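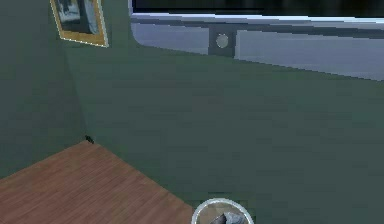
Ticket: Velano heating controls, upstairs zone keeps dropping off
Opened by: Freya Tunstall
Status: Solved (kept open for comments)

Hello all, first ticket from me so forgive the length! We moved in during the spring and inherited a Velano controller with two zones, one up and one down. Downstairs behaves perfectly. Upstairs loses its thermostat every night, usually a bit after two in the morning, and the controller shows error 259 until I go down and press the reset button in my dressing gown.

What I've tried so far: new batteries in the upstairs thermostat (twice, two different brands), pairing it again from scratch, and turning the whole controller off at the wall for ten minutes. Pairing gets me one good evening and then it's gone again by breakfast. The little signal bars look fine whenever I check, but then I'm only ever checking when I'm awake, aren't I?

The thermostat lives on the landing, on the wall at the top of the stairs. The controller is in the cupboard under the stairs next to the boiler. It's an old house but not a big one, and the previous owners left a note in the manual saying they'd never had any bother.

Reply from Tanner Paquette (support)

Hi Freya, thanks for all the detail. 259 is a missed check-in, so the controller has called the thermostat and had no answer several times running. Could you tell me which firmware you're on (Menu, then About, then scroll right to the bottom) and whether anything else wireless sits near the controller? Routers, baby monitors, that sort of thing. Please also send the log file if you can.

Reply from Freya Tunstall

Firmware says 2.40, log attached. It's 1,430 lines and I understood maybe six of them. Near the controller we've got the boiler, a hoover, the Wuletti broadband router on the shelf above and a lot of coats. The router was there when I moved in — well, the shelf was, and the router went on it because that's where the socket is.

Reply from Tanner Paquette

That's really useful. I've been through the log and the drop is far too regular for a dodgy battery. It starts at 02:10 every single night. Something is happening at 02:10. Can you look in the router settings for a scheduled restart or an automatic channel change? Then, if you can bear it, move the router a couple of metres away for one night and leave everything else alone. Please don't re-pair in the meantime or we won't know which thing fixed it.

Reply from Marietjie Swanepoel

Jumping in as another customer, I had the very same thing last winter, 259 every night like clockwork. Mine was the router too. It did its nightly channel scan and the Velano sulked and never came back on its own. I switched the scan off and also ticked "Retry after lost contact" under Advanced, which was off for some reason. No trouble at all after that.

Reply from Freya Tunstall

Right, update! There IS a nightly scan in the router, set for ten past two, and I'd never have gone looking for it. I left it switched on and moved the router into the front room on a long cable (everyone tripped over it, sorry everyone). First night, no error. Second night, no error. Then on Wednesday I put the router back on its shelf with the scan turned off, and it has been fine since. I've ticked the retry box as well, thank you Marietjie.

The landing is properly warm in the mornings now and I've stopped sleeping with one ear open for the boiler.

One small thing left over: the controller history still shows all the old errors in red. Can I clear them, or do they drop off by themselves?

Reply from Tanner Paquette

Lovely news. They drop off after 40 days, or you can go to Menu, History, and hold the back button until it asks you to confirm. I'd save a copy of the log first. I've marked this as solved, but just reply to the ticket if 259 turns up again and it'll come straight back to me.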